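The Second Gripper

Aurora Amaral had 383 grasps logged on the Hindach gripper before lunch, and she was tired of it. It was a decent gripper. It closed straight, it opened straight, and when the part was where the part was supposed to be, it picked the part up. The trouble was the other times.

The plan for December was simple enough on paper. Each gripper got 1000 grasps on the same set of objects, with the same arm and the same controller, and the numbers went to Bendari, who were paying for the work and wanted an answer before the holidays. The Hindach was first. The Cabral was still in its box under the bench.

"You could swap early," said Teo, who ran the controller side. "Do half and half. Go back to it later."

"Then the mount comes off twice."

"So it comes off twice."

She thought about that while she ate a sandwich standing up. Taking the mount off meant redoing the wrist calibration, and the last one had taken most of a morning. On the other hand, she had reached the point where she could tell from the sound of the motor whether a grasp would be a miss, and she had started writing the result down before it happened. Twice she had been wrong and had to cross it out.

"Fine," she said. "Half and half."

The Hindach came off at ten past two. The Cabral was heavier than she expected, and the adapter plate had been drilled by somebody who owned a different ruler. Teo filed one of the holes. She held the plate against the wrist and turned it until all four bolts went in, and then she backed them out and put them in again in the right order.

The controller did not like the new gripper. It reported a width of zero, then a width of minus three, then no gripper at all. Teo changed a line in the config file and it reported the same things in the opposite order.

"Is that better?" she asked.

"It's different."

By four o'clock they had a width that followed the fingers. She ran it open and closed a few times with nothing in it. The Cabral was slower and made a low grinding noise at the end of its travel, like a drawer with a pencil stuck in the back. She wrote that down too, leaving out the pencil.

The Sendus camera was the next thing. It had been set up for the old gripper, and the new housing took up a lot more of the view. She had known it would. She had not known how much until the picture came up on the monitor. 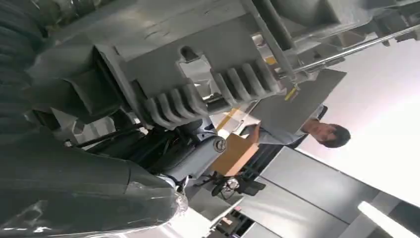
Part Two: The Board

"That's mostly gripper," Teo said.

"I can see that."

She tipped the camera a few degrees, looked at the monitor, and tipped it back. The fingers were what mattered. If she could see the tips and whatever was between them, the rest could be housing from one side to the other and the score would still be good.

They started again after dark, with the building quiet and the heat off for the night. She kept her coat on. The first grasp was a miss. The second one took hold of the part by a corner, carried it over to the bin, and set it down as if it had meant to do it that way.

"Does that count?" Teo asked.

She looked at the sheet. There was a column for success and a column for failure, and a narrow one for comments that was already full of her handwriting from the morning.

"It's in the bin," she said, and marked it down.

They did 251 before she sent him home. She did a few more on her own, then shut off the arm and waited for the brakes to click. The Hindach was on the bench where she had left it, with its bolts in a paper cup. She wrote its name on the cup so the bolts wouldn't get mixed up, and went to find her car keys.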